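I paid for this myself, full price, and the only thing anyone gave me was a coupon for my next order that expired before the box arrived. Opinions are mine and, where they are especially loud, my kids'.

So. The Makholm dinner kit, "Family of 4" plan. I signed up in February, at the point in the winter when I had made the same chicken and rice so often that the dog was leaving the room. The idea is familiar: you pick your meals, a box shows up, and you cook things with names longer than the recipe.

Ordering was easy. Quitting is a different sport, and I'll get to that.

The first dinner was the Gulyás, which Makholm sells as a 35-minute meal. It took me 108 minutes. Some of that was me looking for the good peeler, but the card also says "simmer until tender" in the same breezy tone other people use for "butter the toast." It was delicious, I'll give them that. Deep, peppery, the sort of stew that makes you want to own a heavier coat. My youngest ate the noodles and asked when dinner was.

Portions are my main complaint. The "4" on the label must refer to four polite people who had a late lunch. My teenager is 14 only on paper; at the table he is three men. We filled out every meal with bread, and I had been hoping to stop buying so much bread.

The card also lists 859 calories a serving, which I read after seconds. I would move that to the back.

Things I liked: the spice packets are labeled in type you can read without a flashlight. The vegetables came in good shape, apart from one parsnip that had clearly been through something. And I did not once stand in front of the fridge at 5:30 waiting for an idea.

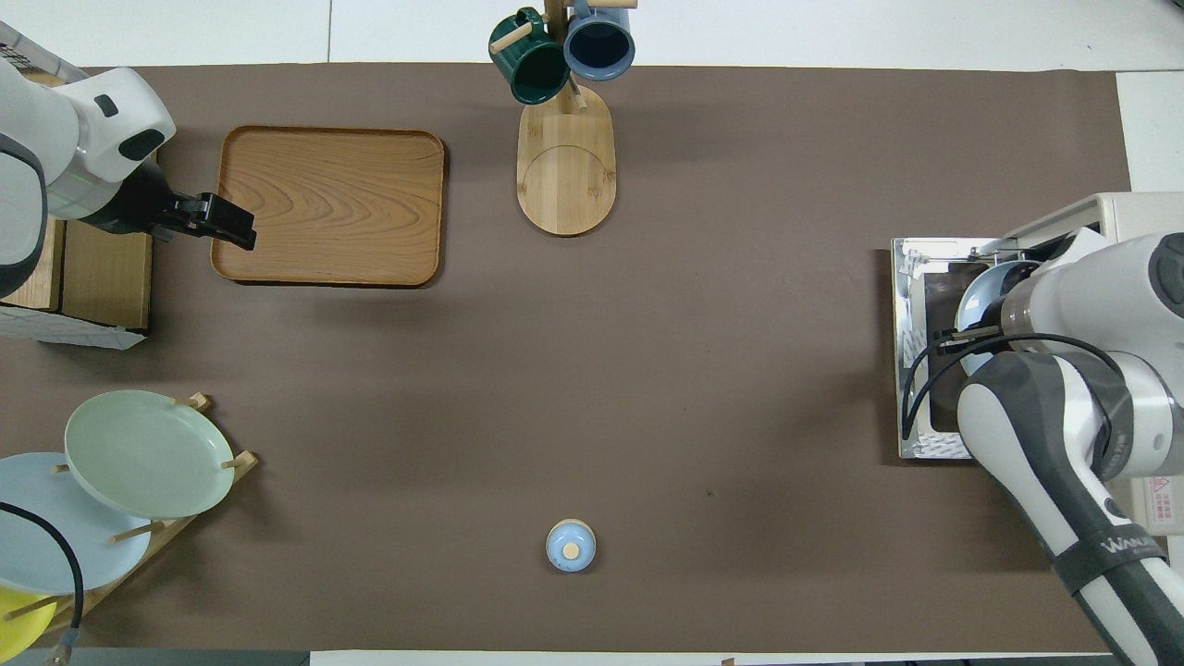
Wooden tray on the brown mat.

Now, the quitting. You can skip a week, pause, "take a breather," or talk to a chat window about your feelings. The cancel button is under Preferences, then Plan, then a page asking if I was sure, with a sad carrot on it. I was sure. The carrot and I went two rounds.

They also have a points program. I left with 3,975 points, nearly enough for a spatula.

Would I order again? For the stew, yes, on a day when I could start it at lunch. For regular nights I'm back to my own list on the fridge, and the chicken and rice is on it twice.

Updated 28th April: they sent another coupon. It's for the spatula.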